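How to Set Up a Monthly Service Review Between an IT Provider and a Client

Applies to: managed service contracts with a fixed term and a named account manager
Last section updated: July
Maintained by: Nest Gwynne, Service Delivery, Ondiver

Before you start

You need the signed contract, the service level schedule, read access to the ticket system, and the name of one person on the client side who can accept or reject a figure. If the contract names a group mailbox in place of a person, ask for a name in writing before the first review.

The steps use Ondiver's contract with Drerar as the worked case. Drerar is a freight brokerage with 11 sites. Its contract covers the service desk, desktop support and the network.

Step 1. List the measures in the contract

Open the service level schedule and copy each measure into a sheet, one per row. Use five columns: measure, target, source, owner, penalty. Copy the wording exactly. Do not shorten "time to first response by a technician" to "response time." An automatic reply counts under the second wording and does not count under the first.

Leave out any measure that is reported but has no target. Put these on a second tab called Information Only. They can be shown in the review, but they are not scored.

Step 2. Fix the reporting period

Set the period to run from midnight on the first of the month to midnight at the end of the last day, in the client's local time. If the client has sites in more than one time zone, use the zone of the head office and write that at the top of the sheet.

Decide how to treat tickets that cross the boundary. The usual rule is that a ticket belongs to the month in which it was closed. Whichever rule you pick, get it accepted by the client contact and do not change it during a contract year.

Step 3. Pull the ticket data

1. Export all tickets closed in the period.
2. Remove duplicates and test tickets. Keep the removed rows on a separate tab.
3. Mark tickets where the clock was paused, and add the pause reason.
4. Check the total against the ticket system dashboard.

In the Drerar case the first export gave 2,068 closed tickets and the dashboard gave a lower number. The export had included tickets merged into a parent. Filter on "merged = no" and run it again.

Check paused tickets by hand. "Waiting for user" is a valid reason only if a message was sent to the user before the pause began. Hagos Berhe, who runs the Drerar desk, rejects any pause without a logged message, and the time goes back on the clock.

Step 4. Calculate the scores

Calculate each measure from the cleaned export. Show the count as well as the percentage. A score of 80 percent on a priority one measure can mean a single missed ticket out of 5, and the client will want to see that.

Do not round up to meet a target. If the target is 95 percent and the result is 94.96, report 94.96 and mark it as missed.

Step 5. Write the exceptions page

Each missed measure gets one paragraph with the ticket numbers, the cause, the fix, the person responsible for the fix and the due date. Limit the page to one side. Longer accounts go in an attachment.

Service credits are listed at the bottom. In Drerar's contract, a credit of 1,000 dollars applies to each priority one measure missed in a month. State the amount even where you intend to dispute it, and mark it "disputed."

Step 6. Send the pack

Send the pack to the client contact three working days before the meeting, by 4:00 p.m. It should contain the score sheet, the exceptions page, the open action list and the change calendar. At Drerar the contact is Hiwot Bogale, and the finance copy goes to Gadisa Tekleab.
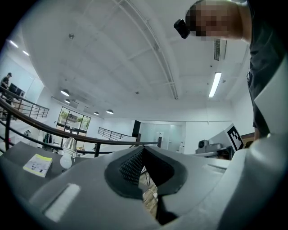

A person wearing a small head-mounted camera leans over a gray hand-held gripper.

Step 7. Run the meeting

Book 60 minutes and use the same order every month:

Open actions from last month, 10 minutes
Scores, 10 minutes
Exceptions and credits, 20 minutes
Planned changes, 10 minutes
Any other business, 10 minutes

The account manager chairs. Someone other than the chair takes notes. If a figure is challenged, record the challenge, agree who will check it, and move to the next item. Do not open the ticket system during the meeting.

Step 8. Close out

Send the notes within two working days. Ask the client contact to reply with "accepted" or with corrections. File the reply with the pack, under the contract number and the month. Credits go on the next invoice once the reply has arrived.

Common problems

Score differs from the client's own figure: compare the time zone first, then the pause rules, then the closing rule from Step 2.

Client contact leaves: stop and get a new name in writing. Ebise Negash in Contracts holds the notice template.

No reply to the notes: check the contract for a deemed acceptance clause. If there is none, raise the missing reply as the first open action next month.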